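Chapter 11
Keeping Food Cold: A Short Course in Slowing Things Down

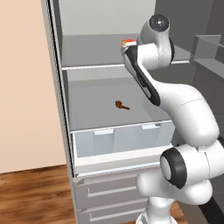
Every piece of food you own is on its way to becoming something else. Milk would like to be cheese, lettuce would like to be soup, and the leftover rice has plans you don't want to hear about. A refrigerator stops none of this. It makes everything happen more slowly, and most of what we'll cover in this chapter comes down to how slowly, and at whose expense.

In Chapter 10 we looked at drying and salting, methods that work by taking water away from the small living things that would otherwise eat your dinner before you do. Cold works on a different principle. Bacteria and molds run on chemical reactions, and chemical reactions slow down as the temperature drops. So do the reactions inside the food itself, the ones that brown a cut apple or soften a peach. A cold peach and the mold on a cold peach are both being held back, and the cook's job is to eat the peach while it is still ahead.

People knew this long before they could explain it. The farm village of Skorow kept its butter down a well, on a rope, and kept a ledger of the butter that came off the rope. The ledger survives and makes sad reading in August. Richer households had ice, cut from ponds in winter and packed in sawdust, where it would last into the summer if the door stayed shut. The door did not stay shut. Anyone who has shared a kitchen will see that the basic problem of home refrigeration was in place well before the electricity.

The cold box as we know it moves heat from the inside to the outside, into your kitchen, where you pay for it a second time if you run an air conditioner. A fluid evaporates in tubing near the food, picking up heat as it goes. It is then squeezed by a compressor, gives up the heat through coils, and goes around again. Section 11.2 follows the fluid through one full trip. You will need the pressure table from Chapter 4, and you may want a snack.

Cold air sinks, warm air rises, and the door gets opened by people who don't know what they're looking for. The result is a box with several climates. Door shelves tend to be the warmest spot, and this is where most manufacturers have put the egg holder. Drawers trap moisture, good for greens and bad for onions. We'll map these climates in Section 11.3 using readings from the Lokier test kitchen, where 2,127 door openings were logged over one season. The longest single opening lasted 78 seconds and ended with the removal of one olive.

Section 11.4 takes up freezing, where the water in food turns to crystals and the crystals do damage. Fast freezing makes small crystals, slow freezing makes large ones, and a strawberry can tell the difference even if its owner can't. The Damgaard packing plant is our main case here. Its managers changed the airflow in one tunnel and got firmer berries, along with a very cold hallway they had not asked for.

The last section covers what cold can't do. It can't make old fish young. It can't kill most of the bacteria it slows, and they will pick up where they left off once the dish is back on the counter -- often with some enthusiasm. We close with the Varnidine dairy recall, in which every thermometer was working and none of them was being read.

Before you start

You will need 3 things for the exercises: a refrigerator thermometer, a notebook, and permission from whoever else uses the kitchen. Get the permission first. Put the thermometer in a glass of water on the middle shelf tonight and leave it there until morning. Write down the reading before you look at Table 11.1.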